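Sunday, November 3, 2019

# Winter coat swap comes back to Rivon Hall, and this time it's staying until spring

After a good deal of asking, and one or two rather pleading letters to this page, the Doltstead coat swap is to return to Rivon Hall this month, and it will carry on every Saturday morning right through until the clocks change again. Those who came along last winter will remember how quickly the rails filled up, and how pleasant it was to stand in the warm with a cup of tea while the children tried on wellingtons two sizes too big for them.

The idea is as simple as it ever was. You bring a coat, a jumper, a scarf or a pair of boots that somebody in your house has outgrown or gone off, and you take home something that suits you better. If you have nothing to bring, come anyway and take what you need, and please don't feel you have to explain yourself at the door. Last winter about 2000 items changed hands, everything from babies' mittens to a very grand tweed overcoat that went home with a gentleman from Quintero Street and has been seen at the bus stop ever since.

Large white plastic bins with oval handles are what you want for gloves and hats, if you happen to have one at home that you could lend for the season. They are easy to carry between two people and they wipe clean, and small things do tend to wander off when they are left in carrier bags.
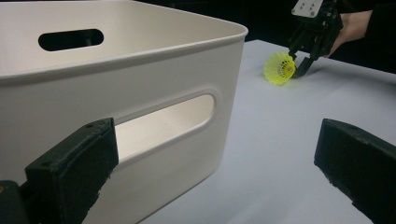 One mother of three from the Uvodo estate wrote to say that she would gladly come, but that last year everything in the middle children's sizes had gone by the time she got there off the second bus, and could something be kept back for people who can't manage an early start? It is a very fair point, and several other letters said much the same. The answer, we are happy to report, is yes. Children's coats will be put out in two lots, the first when the doors open and the second at half past ten, so that those coming in from Uvodo, or finishing a night shift, or simply waiting for a toddler to agree to shoes, will have as good a choice as anybody.

The other change is to the school uniform table, which proved so popular in August that it seemed a pity to put it away again. It will now have a corner of its own near the stage, with winter skirts, trousers and plain grey jumpers sorted by age. Blazers are always short, so if there is one hanging in a wardrobe that nobody has worn since the summer before last – most of us have one – it would be very welcome. Name tapes can be left in. There is usually somebody with a stitch ripper and a bit of patience.

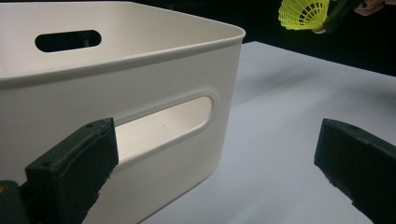
Repairs will be offered too, which is quite new. The mending table will have two sewing machines, a great many buttons and a tin of zips, and you can either leave a garment to be collected the following week or sit down and be shown how to do it yourself. Hems, lost buttons and torn linings are all fine. Leather and very heavy waterproofs are best left to the cobbler on Quintero Street, who has kindly offered to look at boots brought over from the swap and put in new laces without charge.

There was some worry over the summer that the hall would not be free, what with the roof being seen to and the badminton club needing somewhere to go while the work was on. The roof is now finished, the badminton club has gone back to its Tuesday evenings, and the heating is said to be the best it has been in years, though regular visitors may like to keep a cardigan on until they have tested that for themselves.

Tea and coffee will be served from the kitchen hatch, with toast for the early arrivals and soup from noon. There is no set price. A dish by the hatch takes whatever you can spare, and last winter it paid for the tea, the milk and a new urn, with 39 pounds left over that went towards the Christmas lights. 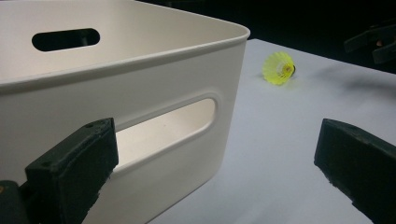

**Rivon Hall Events Team**

Donations can be brought to the side door on Friday evenings until eight o'clock, or straight to the swap on the morning itself. Please wash things first if you can, check the pockets (a set of car keys spent most of last February in our lost property drawer), and tie pairs of boots together by the laces. Duvets and pillows can't be taken this year, as there is nowhere dry to keep them, but blankets are very gladly received.

Parking behind the hall is limited, and the spaces nearest the ramp are kept for blue badge holders. The Uvodo bus stops just across the road.
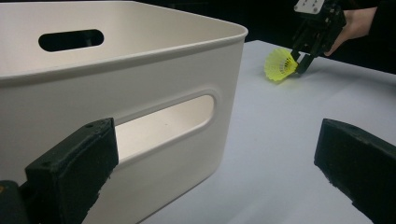
## Times and where to find us

Rivon Hall, Doltstead. Saturdays, 9 until 1, with the second lot of children's coats out at half past ten. Mending is taken in until noon. Dogs are welcome in the porch, where there is a bowl of water and generally some company, and pushchairs can be left under the coat hooks on the left as you come in.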